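Bevgate Synopsis Set

README, revised 1 February 2018

Back-cover text from horror and thriller films released on tape and disc, transcribed by hand and stored as plain UTF-8. The set holds more than 400 synopses. It also holds tag files, a table of variant titles and a small checking script called rastard.

The text is what was printed on the sleeve. It is not a plot summary of the film. Sleeve copy is often wrong about the film it sells, and errors of that kind have been kept. A user who wants accurate plots should look elsewhere.

Contents

synopses/ One text file per sleeve. The file name is the sleeve number followed by a short form of the title.
tags/ One tag file per sleeve, with the same stem as the synopsis file.
titles.tsv Tab-separated table of main titles, variant titles and release format.
notes/ Transcriber's notes, where there are any. Most sleeves have none.
rastard/ The checking script and its test files.
CHANGES Short log of corrections.

Where the text comes from

The sleeves come from two shelves of stock. The larger is the Backlund shelf, which was the horror section of a rental shop that had stopped trading. The smaller is the Brestska shelf, a private collection bought as a single lot. Brestska sleeves are mostly discs, with a high share of films released straight to video. Backlund sleeves are mostly tapes, and many of them are sun-faded along the spine.

The shelf is given in the source field of each tag file as "backlund" or "brestska". Where the same release turned up on both shelves, the cleaner copy was transcribed and the field reads "both". The field refers to the physical sleeve and says nothing about the distributor, the country of production or the year of the film.

No sleeve was added from an online shop, a fan site or a database. A few people asked for this during the first round and the answer is still no. Text on those sites is often rewritten, and there is no way to tell from the page how much has changed.

Transcription rules

Spelling is kept as printed, including mistakes. "Dissapear" stays "dissapear". The tag file carries a flag, sic: yes, where at least one misspelling has been checked against the sleeve a second time.

Capitals are kept. Many sleeves print the first line or the last line entirely in capitals, and this is treated as part of the text.

Line breaks are not kept. Paragraph breaks are. A word split by a hyphen at the end of a line has been joined, except where the hyphen would normally be written.

Ellipses are written as three full stops whatever the number printed. This is the one place where punctuation has been made regular. The printed number varied between copies of what was plainly the same text, and keeping it produced false differences in the duplicate check.

Press quotations are left out of the synopsis file. They are recorded in the tag file as present or absent, without the wording. Taglines from the front of the sleeve are left out altogether. A tagline repeated inside the back-cover text is kept, as it is part of the block being transcribed.

Credits, running time, certificate, barcode and legal notices are left out.

Illegible words are written as [?]. A doubtful reading is followed by [?] with no space before the bracket. Please do not fill these in from memory of the film.

Tag format

Each tag file has one field per line, in the form name: value. Field order is fixed and rastard will complain if it is changed.

id
title
format
source
setting
group
threat
ending_hint
sic
press

The setting field takes one value from a closed list: house, forest, road, hospital, school, island, ship, town, other. If the sleeve names more than one place, the tag follows the place where the threat appears. A sleeve that begins with a car journey and ends at a farmhouse is tagged house.

The group field describes the people the sleeve presents as being in danger. Values are single, couple, family, friends, workers, strangers, none. "Friends" is by far the most common and should not be used as a fallback. Where the sleeve says only "they", the value is none.
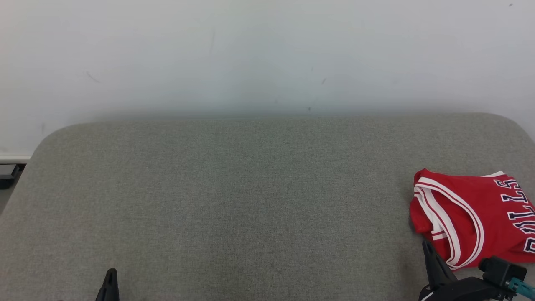

White wall with a few small marks, grey surface below.

The threat field is the least consistent part of the set. The values are person, family, cult, animal, ghost, creature, illness, object, unknown. Sleeve writers tend to hold back what the threat is, and the tag has to follow the sleeve. If the sleeve says "something" in the woods, the value is unknown, even where the front cover shows a man with an axe. Front covers were not consulted for any tag.

Families who act as the threat are tagged family and not person, even when only one member is named. This was decided late and the older Backlund files were gone through again to match. Some may have been missed.

The ending_hint field is yes or no. It is yes when the text states or strongly suggests who lives or dies. A closing question ("Will any of them survive the night?") is no.

Splits

There is a fixed test split of 100 sleeves, listed in tags/test.txt. It was drawn at random from the whole set after duplicates were grouped, so that two printings of one synopsis cannot fall on both sides. There is no separate development split. Users who need one should take it from the remainder and say how they did so.

Do not re-draw the test split. Results on a different split cannot be compared with earlier ones, and the duplicate groups are easy to break by accident.

Agreement

The whole test split was tagged twice, with a gap between passes. Agreement on the setting field was 89 per cent. The figures for the other fields are in notes/agreement.txt, along with the confusion tables. Most disagreement on threat is between person and unknown, and between ghost and unknown. Most disagreement on setting is between house and town, usually where the sleeve mentions a "small community" and then a single home.

Both passes are kept in the release. The tag files hold the settled value. First-pass and second-pass values are in notes/passes.tsv.

Using rastard

rastard needs Python 3 and nothing else. Run it from the top folder:

python3 rastard/check.py

It checks that every synopsis has a tag file, that every field is present and in order, that closed-list values are spelled correctly, and that no test sleeve shares a duplicate group with a training sleeve. It prints one line per fault and returns a non-zero exit code if it finds any. With no faults it prints nothing.

python3 rastard/check.py --titles

This also checks titles.tsv. Many low-budget films were reissued under a new name, sometimes with a number added to suggest a sequel to an unrelated film. A title ending in 2 is therefore not evidence that a first film exists. The main title is always the one on the sleeve transcribed, and any others go in the variant column, separated by semicolons.

On Windows the script expects files to be saved without a byte order mark. Files edited in Notepad will usually fail this check.

Known problems

The set is narrow. It reflects what one shop stocked and what one collector bought. It should not be used to make claims about horror films as a whole, or about home video in any given decade.

Films in languages other than English appear only where the sleeve text was in English. Some of that text is clearly translated, and it is not marked.

Sleeve copy describes violence, sometimes at length and in a joking tone. A small number of sleeves use terms for mental illness and disability that would not be printed now. These have been transcribed as they stand. There is no content filter and no field that would let a user build one reliably.

Release years are missing. Many sleeves carry a copyright year for the packaging only, and an early version of titles.tsv mixed this with the year of the film. The column was removed in December and will not come back until each value can be checked.

A few Backlund files have the source field in capitals. rastard accepts this for now.

Corrections

Send corrections as a patch against the synopsis or tag file, with the sleeve number in the subject line. A correction to a synopsis needs a scan or clear photograph of the back of the same release. Corrections based on another release will be added to the variant table instead.

Rights

The tags, notes and script may be used and changed freely, with a mention of the Bevgate set. The synopses remain the property of whoever owns the sleeve copy, which in many cases could not be traced. They are supplied for study only. An owner who wants a text removed should give the sleeve number, and the file will be taken out of the next release. Its id will not be reused.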